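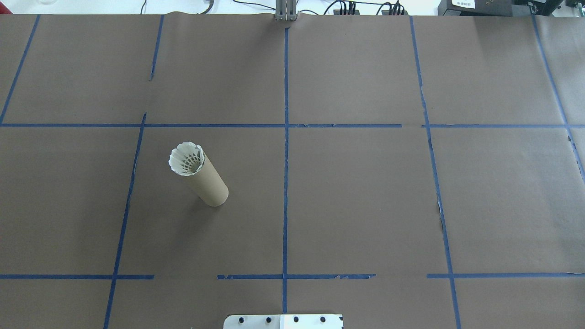
Constanza Paredes asked after last session why a firm that owes money in another currency wouldn't just wait and see, because half the time the rate moves your way and you end up paying less.

Fair question, and it's pretty much the whole topic for today. Short answer: it can wait. Plenty of firms do. But then it has taken a position in the currency market, whether it meant to or not, and somebody should be able to say how big that position is.

Session notes — currency forwards for small importers
Handout updated 5 May 2020. Replaces the April version, which had the points added instead of subtracted in the worked case. Sorry.

Terms first

Spot rate. Price for exchanging now (settles a couple of business days later for most pairs, check the pair).
Forward rate. Price agreed now, exchange happens on a later date. Both sides are bound.
Forward points. The gap between the two. Quoted separately, on the bank's sheet, in small units. For yen pairs one point is 0.01 yen. For most other majors it's 0.0001. People lose marks here every year.
Exposure. The amount that changes in your home money when the rate changes.

Where the points come from

Not a forecast. Please write that down. The bank isn't telling you where it thinks the rate will be. The points come from the interest rate gap between the two currencies over the life of the contract.

Think of it as the bank covering itself. You want yen later. Bank can buy the yen now and hold it until you need it. Dollars it gave up would have earned the dollar rate, the yen it holds earn the yen rate. If the dollar rate is higher, holding yen costs something, and you pay for it by getting fewer yen per dollar forward than spot. Currency with the lower interest rate is at a forward premium. Other one at a discount.

If the forward didn't line up with the gap, someone could borrow in one, lend in the other, lock the exchange, and keep the difference. In practice the fit is close, not perfect — funding costs, credit limits, quarter end.

Worked case: Stuliro

Stuliro is a US importer. Supplier is Seidel, who bills in yen for this line. Home currency is dollars. Spot is 118 yen per dollar. Invoice is worth 3000 dollars at spot, so 354,000 yen. Small number on purpose so you can follow it by hand.

Bank quotes 49 points, dollar at a discount.

Forward = 118.00 − 0.49 = 117.51

Cost in dollars with the forward = 354,000 / 117.51 = 3,012.51

So locking in costs 12.51 dollars more than spot would today. Students call this "the fee." It isn't a fee, it's the interest gap. Stuliro keeps its dollars until the settlement date and can earn the dollar rate on them meanwhile. There is also the bank's margin, buried in the rate, and that one really is a cost. Ask for a second quote.

Quick check on direction: importer paying yen, fewer yen per dollar is worse for them. Exporter receiving yen, same forward is better. Always say out loud who you are before you subtract.

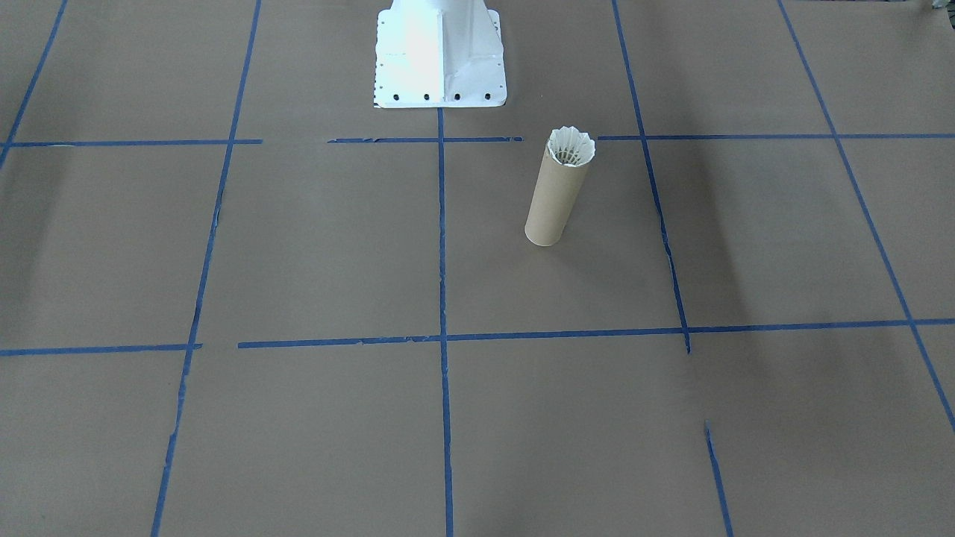
2 min read

Part two: choices other than the forward

Do nothing. Cost today is zero. Exposure is the full invoice. OK if the amount is small next to the firm's margin. Write down that you decided it, though, otherwise it looks the same as forgetting.

Buy spot now and hold. Works if the cash is there. Ties up the cash, and you need a yen account someplace. Result should land near the forward, see above about where points come from.

Option. Right to buy yen at a set rate, no duty to. You pay a premium up front and it's gone either way. Useful when the invoice might not happen — Giretley, second case in the reader, is bidding on a contract and won't know for weeks. With a forward and no contract, Giretley would be stuck buying yen it has no use for. With an option the most it can lose is the premium.

Bill in your own currency. Moves the risk to the supplier, doesn't remove it. Supplier will probly price it in. Sometimes they're better placed to carry it, sometimes they just don't notice.

Netting. If you pay and recieve in the same currency, match those first and hedge what's left. Wevbridge does both and was hedging each side separately, paying the bank's margin twice. Dates have to be close for this to work.

Common mistakes on the problem set

Comparing the forward with the spot rate on the settlement day and calling the difference a loss. You can compute it, fine, but it says nothing on whether the decision was a good one when made.

Hedging the full forecast. Forecasts slip. Cover firm orders first, then part of the likely ones.

Flipping the quote. 118 yen per dollar, divide yen by it to get dollars. If your answer has Stuliro paying millions, you multiplied.

Forgetting that a forward uses up credit. Bank may want a deposit, and may ask for more if the rate goes against you before the date. Matters a lot for a small firm short on cash, even when the hedge itself is doing its job.

For next time

Redo the Stuliro case with the firm as an exporter. Same spot, same points. Who gains from the forward now, and by how much against spot?
Then Giretley: list what you'd need to know before choosing the option over the forward. No numbers needed, half a page is plenty.
Bring the bank quote sheet, we'll start with bid and ask on the points columns, which I skipped today.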